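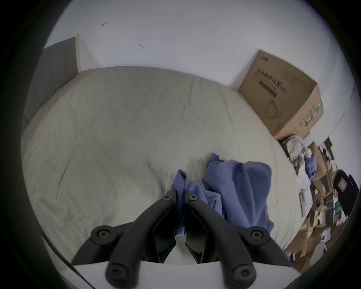 Sleep and Study Habits of First-Year Students Living in Lornham Hall

Project report
Margarida Barreto and Bernardo Azevedo
Course: Introduction to Research Methods

1. Introduction

Many students say that they sleep badly in their first year at university. We have heard this from our friends and we have also felt it ourselves. When we had to choose a subject for this project, we wanted something which is close to our daily life and which we could study without special equipment. We chose to ask the students of our own residence, Lornham Hall, how they sleep and how they organize their study time.

The residence has three floors and a shared kitchen on each floor. Most of the rooms are for two persons. This is important for the project, as the habits of one person in the room can change the sleep of the other person.

Our main question was: do students who study late in the evening also sleep less, or do they only move their sleep to a later hour? We had a second question which came up during the work, about roommates, and we explain it in section 4.

2. What we read before

We read two chapters from the course book about self-reported data, and several articles on sleep that our teacher recommended. From the reading we understood that people are not very exact when they report their own sleep. They often remember the time they went to bed but not the time they fell asleep. Some people also report what they think is a normal answer. For this reason we decided to ask about both times, and to ask about the last night and not about a "usual" night.

We also learned that a short nap in the afternoon can make it harder to fall asleep in the evening. We put a question about naps in the questionnaire, although at the beginning we did not plan it.

3. Method

We wrote a questionnaire on paper with questions on four subjects: time in bed, study in the evening, naps, and the room. We used paper because in our first test with an online form very few people answered. The paper forms were left in the kitchens, with a closed box next to them. Students did not write their names. They only wrote the floor and if they share a room.

The first version had some mistakes. One question asked "Do you sleep well and enough?", which is two questions in one. Another question used the word "late" without saying which hour is late. A student from the second floor wrote on the form "late for who?" and we agreed with this comment. In the final version we wrote "after 11 p.m."

The forms were in the kitchens during January, in the weeks before the exams and in the first week of exams. We collected 135 complete forms. Forms where the bedtime or the wake-up time was missing were not used.

Besides the questionnaire, we asked for sleep diaries. A sleep diary is a small table in which the person writes each morning when he or she went to bed, woke up during the night and got up. We and two other students kept a diary during the same period. This part is small and we do not use it for general conclusions, but it helped us to understand the answers in the forms.

4. Results

4.1 Study in the evening and hours of sleep

More than half of the students study after 11 p.m. on a normal weekday. These students go to bed later, as we expected. We did not expect that many of them also get up at almost the same time as the others. The reason seems to be the morning classes, which start at the same hour for all the first-year groups. So the answer to our first question is that the late students in our residence do sleep less, at least on days with morning classes.

On days without morning classes the situation is different. Then the late students get up later and the difference between the two groups becomes small. Several students wrote in the space for comments that they "pay back" the sleep on these days. We cannot say from our data if this is true for the body, only that they spend more time in bed.

4.2 Naps

Naps were more common among the students who study late. We cannot know which one comes first. It is possible that a person takes a nap because the night was short, and it is also possible that the night is short because of the nap. In Bernardo's diary both things happened in the same week. He slept in the afternoon after a short night, then he was not tired at midnight, and he continued reading until 2 a.m.

4.3 Roommates

In the comments the roommate was mentioned more often than any other thing, more than noise from the street and more than the heating. The most frequent complaint was about light. The desk lamps in the residence are fixed to the wall above the desk, and they cannot be turned to the other side. When one student works at night, the light reaches both beds.

Some students described solutions. One pair made a rule that the desk is free until midnight and after this hour the person who wants to study goes to the kitchen. Another student sleeps with a scarf over the eyes. A few students study in bed with the laptop screen made dark, but they wrote that they get pain in the neck and that they fall asleep over the book.

Students who had some agreement with the roommate reported better sleep than students who had no agreement. It did not matter very much what the agreement was. We find this result interesting, but it must be read with care, because friends who get along well will probably also make agreements more easily.

5. Problems and limits

The forms were in the kitchens, so students who rarely cook had less chance to see them. We think that we lost some answers in this way, especially from the first floor, where the kitchen was closed for repair for several days.

The exam period is not a normal period. If we repeat the questionnaire in another month, the results may be different. It would be better to collect forms two times, once far from the exams and once near them.

Also, both of us live in the residence, and some people knew which handwriting was on the box. It is possible that they answered in a more polite way about noise on our floor.

For the analysis we used a simple spreadsheet. We typed in all the forms by hand and each of us checked the part of the other. We found errors in the times, mostly a.m. and p.m. exchanged, and corrected them from the paper.

6. Suggestions for the residence

We would like the residence to try the following things:

Desk lamps that can be moved, or a small clip lamp that students can borrow at the front desk.

The study room on the ground floor open after 11 p.m. during the exam weeks. At the moment it closes at 10 p.m.

A short talk about sharing a room in the first week of the year, when roommates do not know each other yet and it is easier to speak about these things.

7. Thanks

We thank all the students who filled in the forms and the two students who kept a diary. We also thank our teacher for her corrections to the first questionnaire. The blank questionnaire and the diary table are in the appendix, and the paper forms will be destroyed after the project is graded.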